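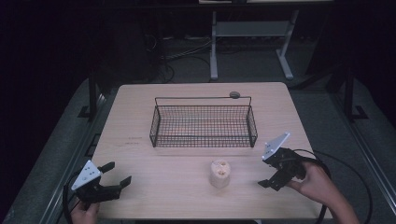 Nayara Fagundes wanted to know why we bother with a basket at all when a plate would hold the bread just as well. I promised her a proper answer in writing, so these notes start there and then go on to the rest of unit 5, serving and setting out.

A plate does hold bread. But a plate is solid, and bread fresh out of the oven keeps giving off steam, so the bottom crust sits in its own damp and goes leathery. Wire mesh lets the air in from underneath. Ten minutes on a plate and you can feel the difference with your thumb (try it at home, you'll be annoyed at every plate you own). Once the bread is fully cool it matters a lot less, and then I'd say pick whichever you like the look of.

Where does the basket go? I put it toward the far half of the table, in the middle, before any food comes out. That leaves the near half free for your hands, and you aren't reaching over the bread to get at something else. If your basket has a handle along the back rim, like the black mesh one, keep it turned away from you so you can fill from the front without bumping your knuckles.

Placing the bread. One piece at a time, please! I know it's slow. Set the piece down on the bare wood first, look at it, decide which side is the good side, then move it in. Short, round pieces can stand on end or lie down. Standing looks neater and takes less room, but lying down is safer if the basket is going to be carried. Anything with holes in the top I like to stand up so the holes show – that's taste, and you're welcome to disagree in the discussion.

Lining. In the Drunandale kitchen we line with a cotton napkin for soft rolls and use nothing for crusty ones. Crumbs will fall through mesh, so wipe the table after you lift the basket, and wipe with the grain if it's wood.

Small stuff on the table. Clear it before you start. Anything little and dark sitting behind a basket rim is easy to miss, and you'll catch it with the wire when you slide the basket forward.

For next time: read the Onishi handout on folding napkins, and bring one basket or shallow dish from home plus 200 grams of something baked. Store-bought is fine. We start at 9:30 in the upstairs room.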